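Pondeck Opens Leasing at Trudedon Court

Sunday, July 12, 2020

Pondeck has opened leasing at Trudedon Court, an apartment community for renters 55 and over on the east side of Ogbonna. The property has 357 one- and two-bedroom homes, 16 of them built for wheelchair users. Monthly rents start at $2,000, with water and trash pickup included.
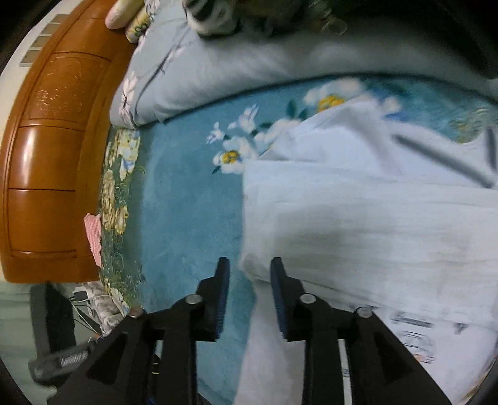
Chukwuemeka Akinola said the two-bedroom plans drew the most calls in April, when the waiting list opened, and that people on the list will get first pick of the ground-floor homes.

Each home comes with a washer and dryer, a walk-in shower and a covered patio or balcony. Leases run 12 months. Pets are allowed — two per home — with a deposit.

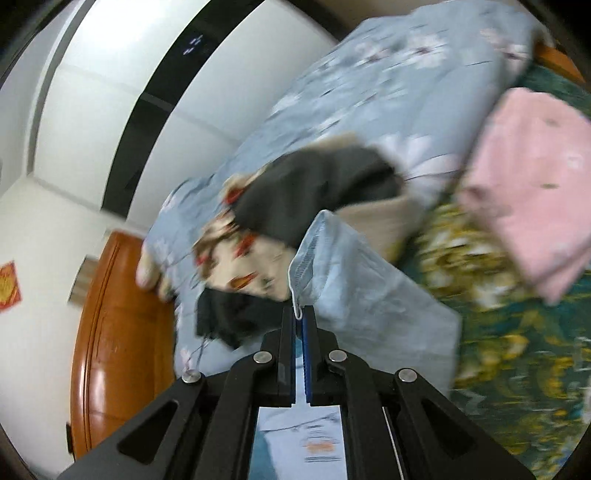
Clothing on a bed, held by a gripper

Tours are by appointment while the clubhouse is being finished. Drastex, the general contractor, expects to hand over the clubhouse and pool this fall. Applications are taken at the leasing office or by mail.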